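I got to Clirkura's open day just after lunch, which was a mistake, as the talk with free biscuits was at noon. Still, Nobuhle Coetzee was happy to chat (and chat!) beside her table of plates and trays.

"People come in expecting it to be quick," she told me. "I tell them to pull up a chair. Food is hard! It's soft, it slides, every piece is a bit different."

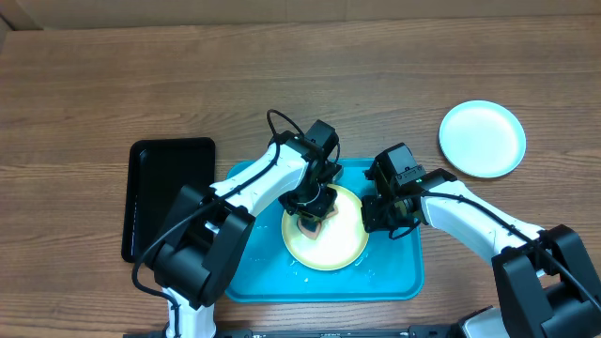
The left gripper on a piece of food at the Clirkura open day.

She has been on the project, which they call Saster, for two years, and she still talks to the arms under her breath. I asked if she cooks at home. "Toast," she said, laughing. "I'm with plates all day."

They had 134 visitors through the door, and the best question came from a boy of 16, who wanted to know who does the washing up. "Me," said Nobuhle. The next open day is in February, and I'll be there in time for the biscuits.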